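**Tile palette (game graphics)**

A tile palette is a short, numbered list of colors shared by the small square images, called tiles, that make up the background of many older video games and the fan-made games based on them. Each tile stores no color of its own. It stores a number for every pixel, and the console or game engine looks up that number in the palette to decide what to draw. This article covers background palettes as they are used in hobby projects and in the mapping programs Lagman and Proten.

## Background

Early handheld consoles had little video memory, and storing a full color value for every pixel was too costly. Splitting the picture into tiles and keeping the colors in a separate list saved space in two ways: the same tile could be drawn many times, and the same tile could be drawn in different colors by pointing it at a different palette. A single roof tile could serve for the red, blue and green houses of one town.

The method stayed in use among hobbyists long after the hardware limits were gone. Some work with the original game files and have to respect the limits. Others build new games from scratch and keep the limits by choice, for the look.

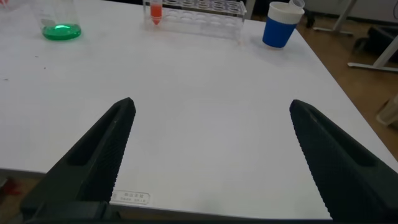 The first slot of a tile palette is normally treated as transparent. Anything painted with it is not drawn, and the layer underneath shows through. Artists usually fill the slot with a loud color such as magenta or bright green so that it is easy to tell apart from the real colors while editing. A flat white is a poor choice, as a stray pixel is hard to find on it; even on a white tabletop it is the dark dots that catch the eye, and a pale mark can go unseen. Lagman shows the first slot as a checkerboard by default, while Proten shows whatever color is stored there.

## Structure

A background is described by three pieces of data:

- the tileset, which holds the pixel numbers
- the palettes, which hold the colors
- the map, which says which tile goes where, which palette it uses and whether it is flipped

The map is usually the smallest to edit and the easiest to damage. A tile that points at the wrong palette will still appear, with the right shape and the wrong colors. This is the most common error reported by new mappers.

Palette slots are often shared between indoor and outdoor areas. In the fan game *Zuletia*, the first half of the palettes is loaded once and kept for the whole game, and the other half is swapped each time the player enters a new area. The town of Gullbridge has its own set for the harbor water, which changes between day and night. 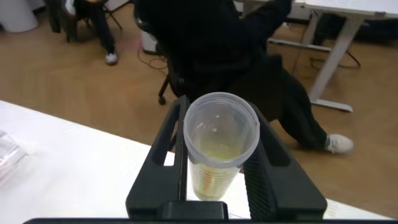 *A translucent plastic cup held in a two-fingered gripper.*

## Translucent effects

True translucency, in which two layers are mixed, depends on the hardware or engine and is set outside the palette. Where it is not available, artists imitate it with extra colors. A window, for instance, is drawn with a lighter version of each wall color behind it. This uses up slots quickly, and most tilesets limit the effect to one or two objects.

Another approach is dithering, where solid and transparent pixels alternate. It costs no slots but can look coarse on a modern screen.

## Palette animation

Changing the colors in a palette while the tiles stay the same is called palette cycling. It is used for water, lava, lamps and machines with colored fluids. The Gullbridge harbor steps through its blues in order every 20 screen updates, and no tile is redrawn.

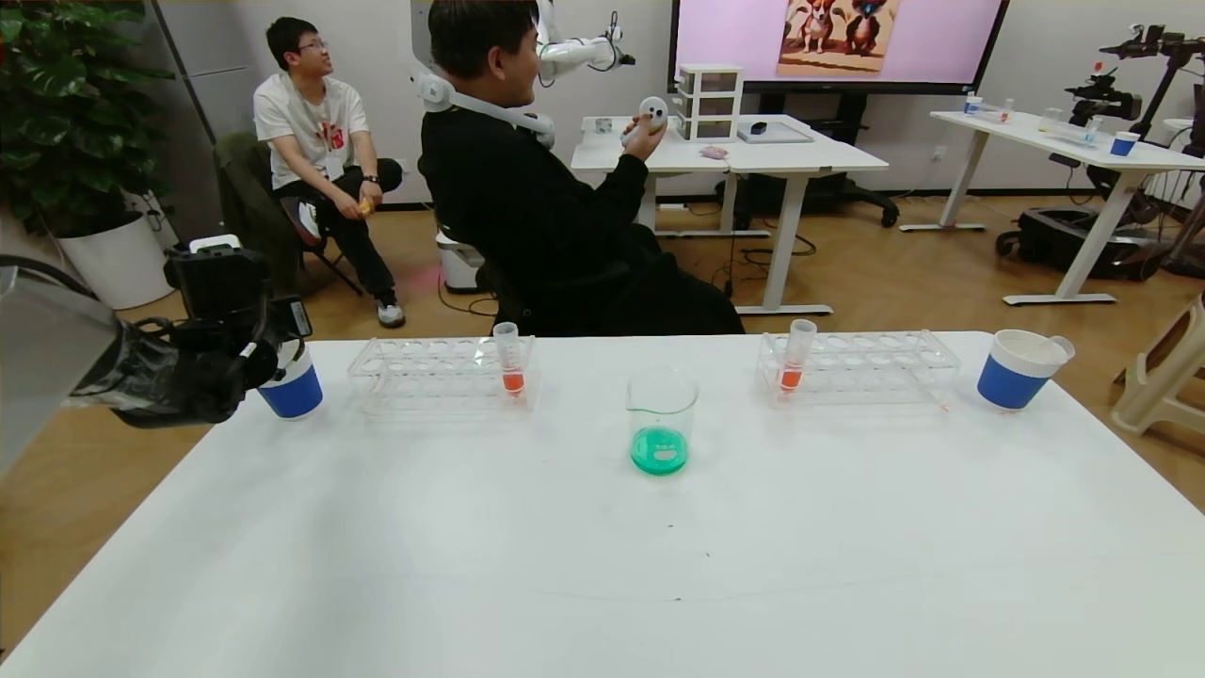 Cycling affects every tile that uses the palette, wanted or not. A blue in the water may also be used in a sign or a door, and that object will flicker along with the sea. The usual fix is to keep the moving colors together at the end of the palette and leave them out of everything else. Proten can lock a range of slots for this purpose. Lagman cannot, and its users generally write the range down in a text file kept with the tileset.

## Editing tools

Lagman opens one tileset at a time, with a limit of 1,000 tiles. Proten allows 1,600 and can load the map beside the tileset, so a color change is visible in place. Both can export a palette as plain text — one color per line — and each reads files made by the other. Files written by Lagman before version 11 list the colors in reverse order and must be turned around before Proten will show them correctly.

## See also

- Indexed color
- Tilemap
- Sprite sheet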